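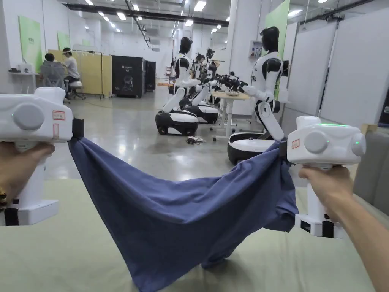

Betville Extends Textile Drop-Off Program Through October

Aug 18, 2026

The Betville Department of Public Works has extended its household textile drop-off program through the end of October. Residents may continue to bring clothing, bedding, towels and other cloth goods to the two collection sites, at the Plevton Road transfer station and the Asante Branch Library.

The department received 3,058 bags of textiles during the first phase of the program. Items in good condition were passed to local thrift stores. The remainder went to a sorting facility in Grornden, where worn cotton is cut into wiping cloths and other fabric is shredded for padding.

"Cloth takes up more room in our landfill than most households realize," said Dexter Esposito, director of public works. "The response has been strong enough that we asked the city council for more time."

Items must be clean, dry and placed in a tied bag. Carpets, pillows and mattresses are not accepted. Businesses may not use the household sites and should contact the department to arrange a separate pickup.

Lindsay Maihi, solid waste coordinator, will present a report on the program to the city council before a decision is made on next year's funding. Site hours are posted at both locations and at City Hall.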